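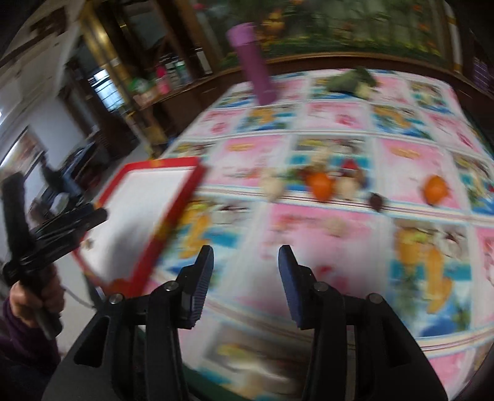 Why not just tip the tray out and start again, asked a reader of the draft of these notes. Because the tidying was the demonstration. At Stirkstead we were shown hand-held grippers: a person does the chore with the tool, the tool records it, and a robot arm is later expected to take the hint.

Aug 26, 2018
Notes by the course tutor, Edham

Session 4: the visit

Points to revise:
- Small foods are harder than boxes. A mandarin rolls, a date sticks, and rock sugar comes in whatever shape it likes.
- The Drukthorpe method wants 300 goes at one chore before any training begins. Our hosts had 656 and looked tired.
- Two people at one table will clash elbows. Plan who reaches first.
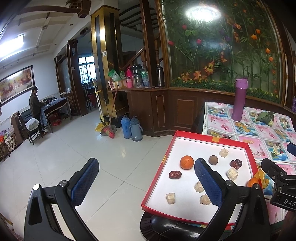 El Sherbiny wanted to know whether a home is a fair test when every home is different. The reply was that a bare lab bench is worse practice, and duller. Write half a page on this, taking a side.

Before the March session, read the handout on finger pads and grip. Those who tried the grippers and squeezed too hard may skip the first page, having covered it in person.

2,472 views | 6 comments | Share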